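# Teaching two arms to handle a bottle cap: what works on my bench

I've been showing our pair of arms how to deal with bottle caps since April, mostly by remote control, and I keep getting asked for my tips, so I'm finally typing them up (with coffee, in the workshop, at 5 in the morning).

First one: let one arm be the vise. Grip the bottle with the left, park it, and then take your hand off that controller! If both arms are moving you'll chase the cap all over the place and every demo comes out different.

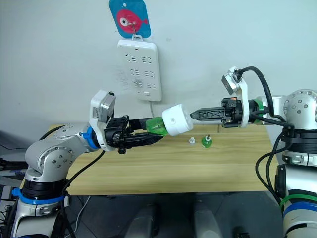

Come in slow for the last bit, with the free gripper lined up on the middle of the cap. I used to swoop in at an angle because it felt quicker, and the arm learned to swoop too. Now I stop, breathe, and go straight. Keep the stop short, though, or you'll teach it to dawdle.

Set your small parts down in the same area every time, but not on the exact same spot. I shift mine a little between tries. My first batch for the Larkdale bench was 50 demos with everything on a pencil mark, and I ended up redoing the lot at 200 with the parts moved around. Much better.

Squeeze gently. A plastic bottle will give if you clamp it like a pipe, so close the fingers until it stops wobbling and quit there.
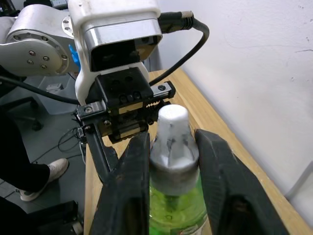 Check the wrist view before you hit record, too. If you can't tell from that picture where the cap is, the arm hasn't got much of a chance either, so tip the bottle or change your approach until you can. And watch your cables! Run both wrists through their full twist once before you start, and leave enough slack that nothing tugs.

Toss the bad takes the same day. I tried saving them up to sort later and had up to 300 clips waiting, which was a miserable evening. A fumble you recover from is worth keeping, by the way. A drop goes in the trash.

Wipe the fingertips between batches with a barely damp rag, and let them dry before you pick anything up again.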